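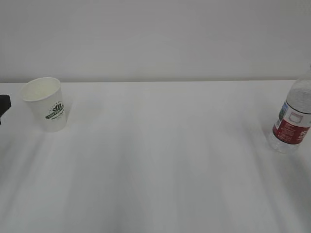

Titbridge Conference Services – Rooms and Catering Team

Water on the table: speaker notes
Yu-ting Yu
Internal training talk, September, Wadel Room

Slide 1. Opening

Good morning, and thank you for coming before your shift. I know some of you were still putting chairs away late last night.

My subject is small. I will talk about a cup and a bottle of water. When I told my sister that I was preparing a talk about this, she asked if the talk would be three minutes long. It will be longer, I am sorry. I have worked with meeting rooms for many years and I still see water done badly, also by me.

On the slide is a cup standing at one side of a white table and a bottle at the other side. They are very plain things. Please keep this table in your mind, I will come back to it when I talk about distance.

(Wait for the people at the back to sit down.)

Slide 2. Why I chose this

In spring we had the Clastura meeting in the large room. The program was long and the speakers changed often. Afterward I read the comment forms. I expected remarks on the heating and the microphone. There were some of these, but what surprised me was the water. One speaker wrote that she could not open her bottle in front of the audience. Another wrote that his cup was so full that he was afraid to lift it. A third person asked why there was a bottle and no cup at all, and I must admit that this one was my own mistake.

I did not think that the water had such importance. But if I stand here now and my throat becomes dry, it is the only thing in the room which I care about.

(Drink here. Do it slowly, so that they watch.)

Slide 3. The cup

We use paper cups in the smaller rooms. The cup that you saw on the first slide is white, with the print of a coffee shop on the front in a dark green. It has a rolled rim, and it becomes a little narrower toward the base. I want to say a few words on each of these points.

The rim. A rolled rim is comfortable for the lip and it gives the top of the cup its strength. If you press a paper cup in the middle it gives way easily. If you hold it near the rim it keeps its shape much better. But the rim is also where the guest will drink, so when we carry cups to a table we take them low, near the base, and only when they are empty. When a cup is full, I prefer that we do not carry it at all. Put the empty cup down first, then pour.

The base. A narrow base means that the cup can be knocked over, above all when it is empty. In the Wadel Room the ventilation comes from the wall side, and I have seen empty cups walk along the table by themselves. My advice is to set them a little back from the edge, toward the wall.

The print. A coffee logo on a cup of water is a small thing and I used to worry about it. Some clients like to have a cup without any print. Please ask when the booking is made. If the client has no wish, we use what we have in the cupboard. What I do like is that all the logos on one table look in the same direction, to the guest. It takes very little time and the table looks cared for.

Question that will probably come: can we write names on the cups? Yes, but on the outside, near the base, and before there is water in it. A wet cup does not take the pen.

Slide 4. The bottle

For the small rooms we have clear plastic bottles. The clear plastic is practical, for we can see from the door how much is left.

The plastic is thin. When the bottle is full and closed, it is quite stiff, and everybody feels safe with it. The moment you take off the cap, it becomes soft. If you then hold it strongly in the middle, the water jumps out of the neck. I believe most of our wet tablecloths come from this and have nothing to do with pouring.

So please: to open the bottle, hold it close to the neck. To pour, move the hand down toward the base, and hold it only as strongly as you need. The ridges in the plastic help you with this, they stop the hand from sliding.

About the cap. For a speaker we loosen the cap and close it again lightly, and we tell the speaker that we did this. For the guests at the long table we leave it closed, as many people want to open their own bottle. Under the cap there is often a ring that stays on the neck. Leave it there. A colleague once tried to remove it with scissors to make it look nice and we had a sharp piece of plastic where somebody would drink.

(Show with the bottle from the table. Do not forget to bring a cloth!)

Slide 5. Pouring 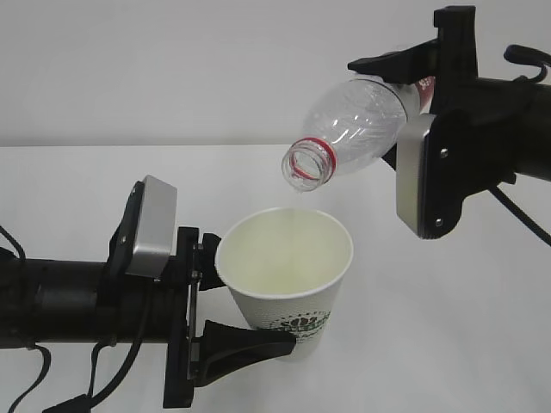 Two things move when you pour, and most people think only about one of them. They tip the bottle and the cup stays on the table. With a glass this is fine, a glass is heavy. A light paper cup can fall if the neck of the bottle touches it. Therefore I ask you to hold the cup with the other hand for as long as the water runs.

Keep the neck over the inside of the cup, but do not rest it on the rim. Begin with a small angle and let the stream become thin and quiet. If the bottle makes the "glug" sound, you are too steep: the air wants to come in and the water comes out in jumps. Take it back a little. You will hear when it is right, as you will hear almost nothing.

At the end, do not pull the bottle away. Turn it up first, wait for the last drop, and then move it. I learned this from Mr. Yau, who ran the tea room in the building where I had my first job. He never used a cloth and his tables were always dry. I use the cloth.

How much? Our paper cup takes 200 ml when it is full to the top, and we never fill it to the top. I stop when there is a space of 2 fingers under the rim. For a speaker I leave even more space. A nervous hand shakes, and this is true for very experienced people too.

Exercise, in pairs. One person pours, the other person only listens. Then change. (Five minutes. Walk around. Let them use the sink trays.)

Slide 6. The distance

Back to the table from the first slide. The cup is on the left and the bottle is on the right, with free table between them. For guests who sit, I like such a space. They can put a notebook there, and the sleeve does not go over the cup when the hand goes to the bottle.

For a speaker who stands I would do it differently. Put both on the same side, the cup in front, and ask which hand the speaker uses. Keep them away from the laptop. If the desk is too small for this, take the small side table from the corridor, there are 2 of them behind the coat rack.

White tables have one disadvantage. Clear water on a white top is very hard to see. Before the guests come in, bend down and look along the surface toward the windows. You will find the drops this way. I do it each time and people have asked me if I lost a contact lens.

Slide 7. After the meeting

Collect the cups first. If there is still water in them, empty them in the sink and not in the bin, please. The bin bags in the Wadel Room are thin and the cleaning team has complained to us, with good reason.

Do not put a used cup inside another used cup before both are empty. I know it is quick.

The bottles: open ones are emptied and go to the recycling with the cap on. Closed ones go back to the shelf in the pantry, with the older ones in front. Never fill an opened bottle again from the tap for the next meeting, also if it was hardly touched.

Slide 8. Questions

(If there are no questions, ask them what they do when the client brings his own bottles. At the last talk we had a good discussion on this and I did not write it down, so write it down this time.)

The cloths are in the drawer under the projector. Please everybody take one and dry your place before you go, the next group has the room at half past ten.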